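# Open day at Sarkavis, home of the Bellis football club

September 21, 2020

The club opened its training building to season ticket holders, and I went with the morning group.
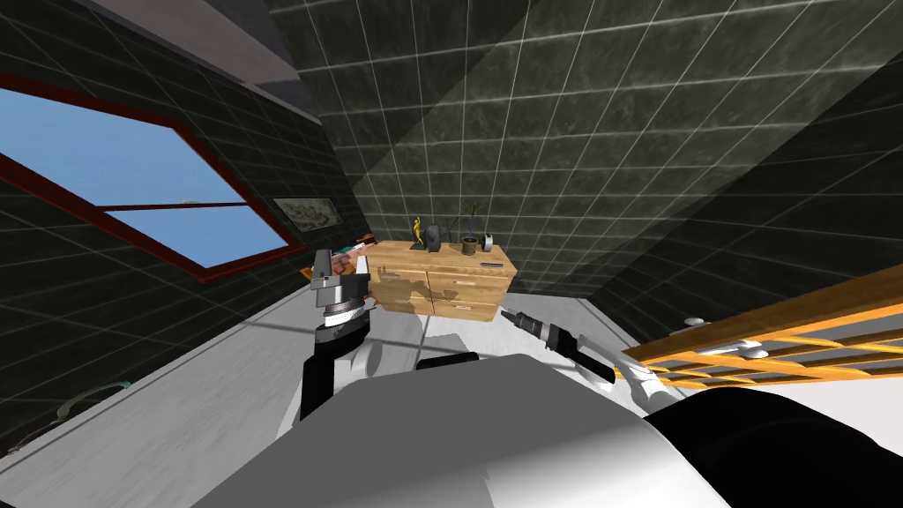
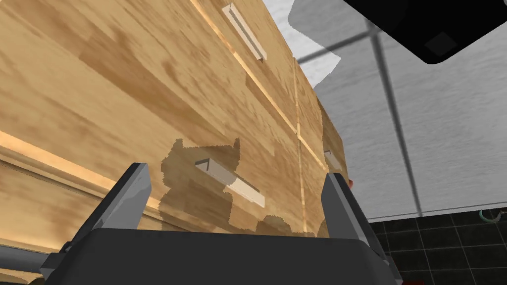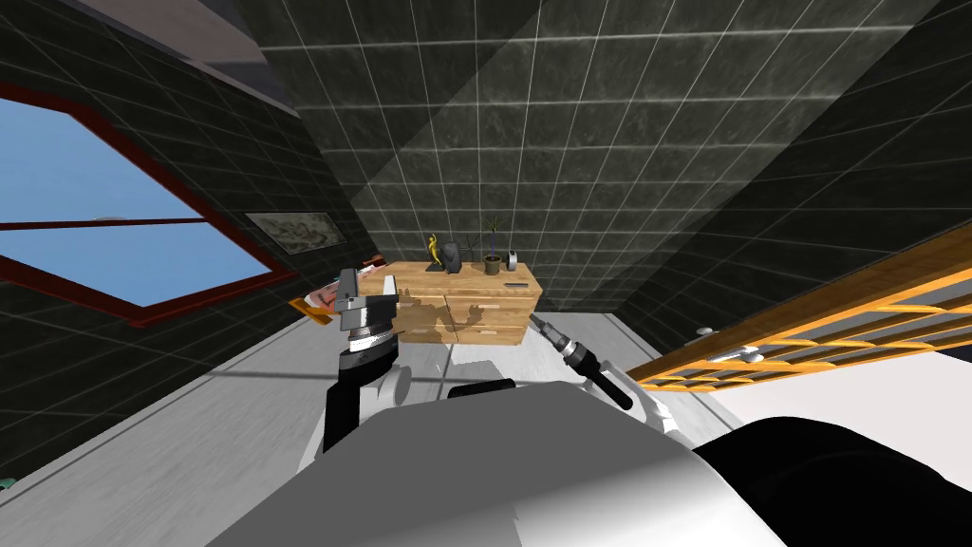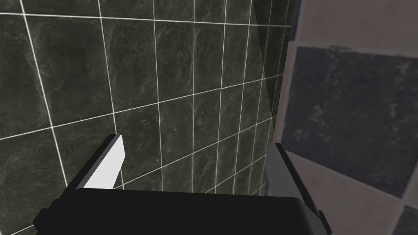 **Ilalia Platilura**
Club reporter

The tour took in the weight room, the film room and the practice field. Two fields were planned, but the second is still being seeded – it should be playable next season. The main stand holds 1,855, and 51 seats were added in August behind the north goal.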